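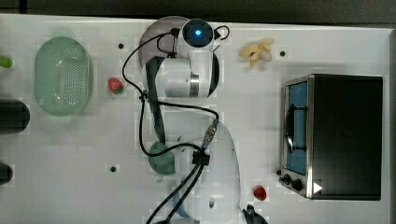

4. School Attendance and Household Work in the Surkia Settlements

4.1 Enrollment and reentry

The Duter Program was set up to return working children to school and to keep them enrolled through the end of the lower grades. The present section reports on the settlements of Surkia, where the program placed 63 children between the ages of six and thirteen. All had been out of school for at least one full term before placement. Most had worked in family plots, in brick yards or in the homes of relatives, and many had done more than one kind of work in the same year.

Enrollment was handled through the local school office. Families were asked to sign a simple statement of intent, and the school agreed to waive the late registration fee. Birth records were missing in a large share of cases. The district office accepted a letter from the village head in their place, a practice first recommended by Gallardo in her review of the pilot phase.

Attendance was recorded each morning and again after the midday meal. The second count proved important. Children who were present at 8 in the morning were often absent in the afternoon, when they were needed to fetch water or to mind younger brothers and sisters. A single morning register would have hidden this pattern – and did so in the pilot phase, when only one count was kept.

4.2 Girls and unpaid work at home

Girls were more likely than boys to be enrolled on time and less likely to attend for the full day. Interviews with mothers suggest that cooking, washing and child care were not thought of as work, and so were rarely mentioned when the field staff asked whether a child was employed. The question was reworded in June. Staff then asked what the child had done on the previous day, from waking to sleeping, and wrote down the answers in order.

The revised form brought out tasks that the earlier form had missed. It also lengthened the interview, and two of the field staff reported that parents grew tired before the final page. Begoña Gallardo, who supervised the interviews, moved the questions on household tasks to the front of the form and dropped the section on land ownership. 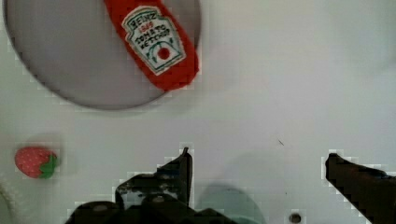 Figure 2

How was a child's return to school defined for the purposes of this study?

A child was counted as returned after attending both morning and afternoon sessions on four school days of each week for one full term. Days missed through illness were left out of the count if a parent had informed the teacher.

4.3 Community meetings

Public meetings were held in each settlement before the start of the school year. Attendance by fathers was low at the first meetings, which took place in the middle of the working day. Later meetings were moved to the evening, and the teachers, the village head and a member of the district labor office were each asked to speak briefly. Parents raised the cost of shoes and notebooks more often than the loss of the child's earnings. The supply grant described in Section 3 was changed in response, so that payment reached families before classes began.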